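Drerkwood Film Fund – interim report on the Menon retrospective
Prepared by Macarena Acuña

The first half of the season is over and I would be careful about calling it a success. Attendance across the opening films came to 1,026, and the press release makes a good deal of that. What it leaves out is that 411 of those came to a single evening, the courtroom picture everyone already knows by heart. Take that night away and we were playing to a thin house.

The star's fan club filled that evening and cheered every line. Very few of them came back for the quieter village dramas, and I doubt the second half will change their minds. Bammont, who are handling publicity, still believe a new poster will do it. I have seen the new poster. It is the old poster with a moustache on it. 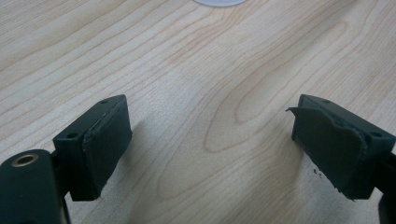 Wood grain on a light tabletop.

Subtitles remain the weak point. Ato delivered 2 of the films with the songs left untranslated, and their promise of corrected files by May is the same promise we had before opening. I have asked for a part refund and would rather we held back the final payment until the files arrive.

The printed booklet is done – 200 copies, which I think is too many. The essay on the police films is good. The one on the political thrillers repeats the plot of each and should be cut if there is a reprint.

I am not asking for more money at this stage. I would like permission to drop the closing gala and put its budget towards a second showing of the village films, at a lower ticket price.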